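Kitchen and Front-of-House Help Wanted at the Beltance Tea Room, Vultdale

We've been pouring tea and cutting cake in the old brick building for 7 years now, and with Saturday trade as lively as it has been (a lovely problem to have!) we would dearly like another pair of hands. The job is 26 hours a week, mostly mornings, and it suits someone cheerful who doesn't mind going from scones to washing-up and back again.
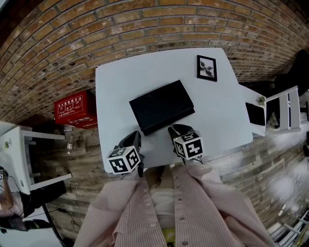 What you'll be doing

Laying up, taking orders, helping Joelle Kanaan with the baking, and having a chat with our regulars, some of whom will want to tell you all about their dahlias. No experience needed, as Joelle is a very patient teacher.

What we offer

A fair hourly wage, paid holiday, your lunch every shift and any cake left over at closing, which in December can be rather a lot of mince pies.

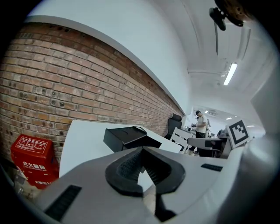 How to apply

Drop a short letter in to Daniyal Jafri at the counter, any day before 4, and tell us a little about yourself and which mornings you could manage. We'll put the kettle on.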